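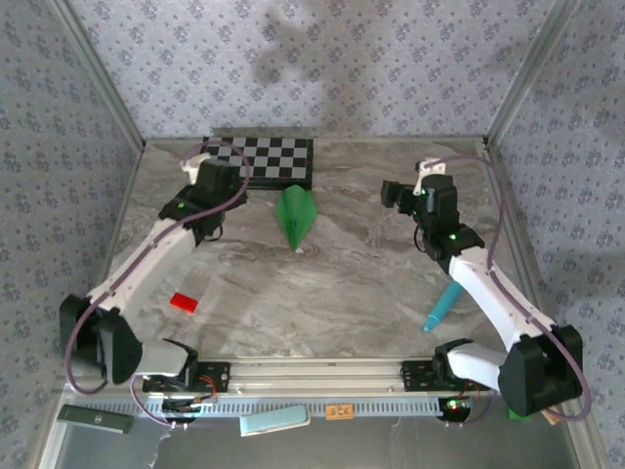 Section 4. Hanging patterned paper with Rodeck ready-mixed paste

Before you cut anything, work out the pattern repeat and decide which wall to start on. The repeat is printed on the roll label, and it tells you how much paper you will lose on each length. A small print, such as the clusters of purple-grey flowers on the pale lavender-grey paper in the photo, is easier to match than a large one, but it still has to be matched. The same print can look darker on the side walls than on the back wall, so check that all rolls carry the same batch number before you blame the light.

4.1 Preparing the wall

1. Turn off the power to the room at the breaker and remove the cover plates from outlets and switches.
2. Scrape off old paper and paste. Wash the wall with warm water and let it dry overnight.
3. Fill cracks and screw holes. Sand the filler flush and wipe off the dust.
4. Brush on one coat of Rodeck primer. New drywall needs 2 coats.

Note: Do not hang paper over gloss paint until it has been sanded dull.

4.2 Marking and cutting

1. Measure out from the corner a distance slightly less than the width of the roll and draw a plumb line from ceiling to baseboard. Do not use the corner itself as a guide. Few corners are straight.
2. Measure the wall height, add the trim allowance at top and bottom, and cut the first length.
3. Lay the next length beside it and slide it until the pattern meets. Cut, then write the number and an arrow for "up" on the back in pencil.

4.3 Pasting and hanging

1. Stir the paste. Do not thin it.
2. Roll an even coat onto the wall, a little wider than the paper. If your paper is not the paste-the-wall kind, see Section 5.
3. Hold the top edge at the ceiling line, set one side against the plumb line, and smooth from the middle outward with a dry brush.
4. Butt the next length against the first. Slide it with flat hands - do not pull on the edges, or the paper will stretch and the seam will open as it dries.
5. Wipe paste off the seams with a damp sponge within 9 minutes.
6. Crease the top and bottom with the back of the scissors and trim with a new blade.

Caution: Wet paper tears easily. Change blades often, and keep used ones in a closed container.

4.4 Inside corners

1. Measure from the last length to the corner at the top, middle, and bottom. Take the largest figure and add a narrow overlap.
2. Cut the length to that width and hang it so that the overlap turns onto the next wall.
3. Draw a new plumb line on the next wall and hang the offcut to it, covering the overlap.

Leave the windows closed until the paper is dry. Put the cover plates back before restoring the power.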